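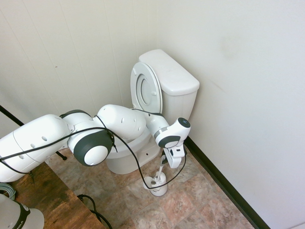
I get asked the same handful of questions every time I put up a post about comparing grippers, so I've gathered them on one page. Most of them are about the bathroom tests, which is fair enough. I like a small bathroom for this because the arm has to reach in over the toilet and then point its fingers down at something thin, and the white handle on the toilet brush is a lovely awkward target. White gripper, white handle, white toilet, all on mottled tiles. If a setup can cope with that lot, I'm happy to try it on a worktop!

Which grippers have you compared so far?

Three parallel ones. The Atow is my everyday gripper, the Hadine is the one I keep nearly buying a second of, and the Georgiou is on a long loan which I'm in no hurry to end. I also had a go with a soft three-fingered thing early on, but I never got it mounted straight, so I don't count those results and I've taken them off the site.

So which one is best?

Depends what you're picking up (sorry). For thin upright things like handles and bottle necks I reach for the Atow. Its fingers close evenly and it forgives me when I'm a few millimetres off to one side. The Hadine grips harder and is better with anything heavy, but it tends to shove light objects over before it has hold of them. The Georgiou is the gentlest of the three and also the slowest, and on a long afternoon I do notice.

How many tries do you give each one?

I do 100 grasps per object per gripper before I'll write anything down as a result. I used to stop at 20 or so and the numbers jumped about all over the place. My full log stands at 633 grasps in the bathroom and 1806 on the table, and yes, I typed in every one of them myself. There's a gap in November when the log was on a laptop that died.

What counts as a pass?

Fingers close, object lifts clear of the floor, object stays put for a slow count of five. If it swings, that's still a pass, with a note. If it touches the toilet on the way up, that's a fail, even if it's held beautifully.

Do you drive the arm by hand or let it run on its own?

Both, and I keep the two lots of results apart. I start every new gripper by hand so that I get a feel for where the fingertips are. After that I switch to the Grasham controller and let it do the repeats. Please don't compare a hand-driven score with a controller score. I did that once in a post and got a lot of emails, all of them right.

Why is the cable on the outside of the arm?

Because I change grippers often and I can't face threading it every time. It's draped along the arm and hangs down in a long loop to the gripper, and that slack is there for the wrist to turn. Too short and it tugs at the wrist, too long and it ends up round whatever you're trying to grab. I haven't found the perfect length. If you only ever use one gripper, do the job properly and clip it down.

Would a camera on the wrist help?

For thin handles, I think so. A fixed camera off to the side is great for seeing the whole reach, but the forearm gets between you and the bowl, and you lose sight of things just when they get interesting. I've got a small wrist camera on order. My worry is the extra weight, and one more cable to manage.

Does the floor make any difference?

More than I expected. Grout lines will tip a light base if you drag it instead of lifting it, and shiny tiles used to throw off my depth readings near the window. I now run everything with the blind down, so at least it's the same kind of bad each time.

What does all this cost?

The grippers are where it hurts. I'd set aside roughly 2000 pounds if you want two decent ones to compare, plus whatever your arm needs in the way of mounting plates. Second-hand is fine for fingers and pads. I wouldn't buy a used controller again.

Can I have the raw log?

Of course! It's a plain spreadsheet with a column for each gripper and a notes column that's mostly me grumbling. Drop me a line through the contact page and tell me which gripper you're after. I tend to answer on a Tuesday evening, and the table results are in a separate file, so say if you'd like those too.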